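Fesham Sorting and Storage supplies small-parts storage, labelling and stock control to repair shops, school workshops and maintenance stores. The company works from a single site with 24 staff and handles 538 active customer accounts.

## What we do

Most of our work starts with a store that has grown without a plan. We survey the stock, agree a part numbering scheme with the people who use it, and set reorder levels from past usage. Shelving and containers are chosen last.

Our services are:

- stock surveys and written reports
- relabelling, including barcode labels
- supply of bins, racks and drawer units
- yearly recounts under contract

A survey report lists each part by number, location, quantity and condition. Items that cannot be matched to a drawing or supplier code are entered as unidentified and held for 3 months before the customer decides whether to keep them.

## Numbering

We use the Zekmont scheme, which was written in-house and is supplied free to contract customers. Each code has three fields: family, size and finish. Supplier codes are stored alongside but are never used as the main reference, as they change when a range is replaced. Metric and imperial fasteners are always kept in separate families.

## Management

Akash Chauhan is managing director and signs off every survey report. Field work is run by the Özkan office team, named after the building they occupy. Software support for the Jarnarari stock program is included in all yearly contracts and is given by telephone and email during working hours.

## Working with us

New surveys are booked by written request. Please state the floor area of the store, the number of part lines if known, and any access limits. Quotations are fixed for the period shown on them. The next round of yearly recounts begins in September.

Page last revised May 11, 2026.

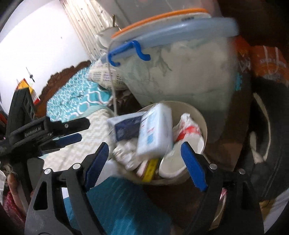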